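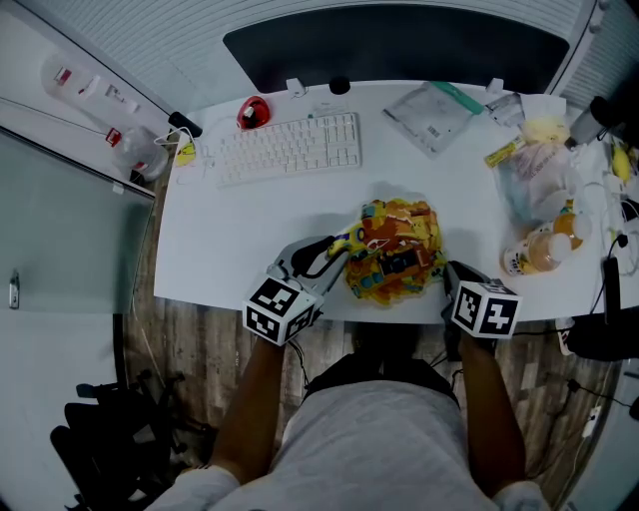 Two hands at work over a bright little heap on a white desk.

1/9
I finished The Salt Graves of Hotberg last night and I need to talk about it. It's the big new history of the Iron Age cemetery above the Farnitz valley, and I can't remember when I last stayed up this late for a book with footnotes!

2/9
Quick background if Hotberg is new to you. People mined salt on that hill for centuries, and they buried their dead on the slope right below the mine. So far 1,078 graves have been dug and written up. Most earlier books pick out the handful with gold in them and call it a day.

3/9
Gajdoš (the author) starts at the other end, with the plain ones. Chapter 2 is all about a woman buried with one bronze pin and a whetstone worn down to a sliver. You get her teeth, her bad knee, what she was eating as a kid – and then slowly the valley fills in behind her. I loved it.

4/9
There are 17 chapters and you could skip maybe one, the long one on how the dig trenches were numbered. I read it anyway. The 1880s trench plans were drawn with south at the top and it took years for anyone to sort out which grave was which.

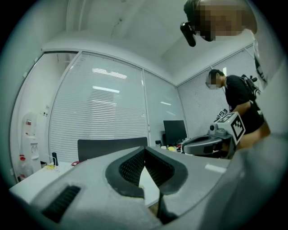
Branislav Šimek: Does it say much about the children's graves? The old Briter guidebook gave them half a page and I always felt shortchanged.

5/9
Good news for Branislav, they get all of chapter 9! Small picks, small shoes, and a very careful discussion of whether kids went down the mine or only sorted salt at the top. Gajdoš leans toward the mine but lays out the other side fairly, and I'm still going back and forth.

6/9
The maps! Every chapter opens with one, same scale each time, so you can watch the cemetery creep down the hill. I kept a bookmark in the map for chapter 8 because that's where the two grave rows finally meet and a lot of the dating hangs on it. The plates are in the back, printed on nicer paper.

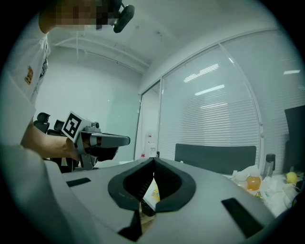
7/9
Small gripes. The index is thin (no entry for "amber", in a book with this much amber) and the bibliography is split by language, so you end up looking in three places for the same person. The ebook shrinks the grave tables to nothing, so go for paper if you can.

8/9
Where to get it: Briter published the hardback in March and the paperback is out 5th November. My library had it on the new shelf with no waiting list, so try yours first. If they don't have it, ask – mine has been great about ordering archaeology.

9/9
Next up for me is Gajdoš's older, shorter book on the Farnitz river crossings, which I found secondhand with somebody's pencil notes all through it. If you've read either one, tell me what you made of the whetstone woman. I keep thinking about that knee.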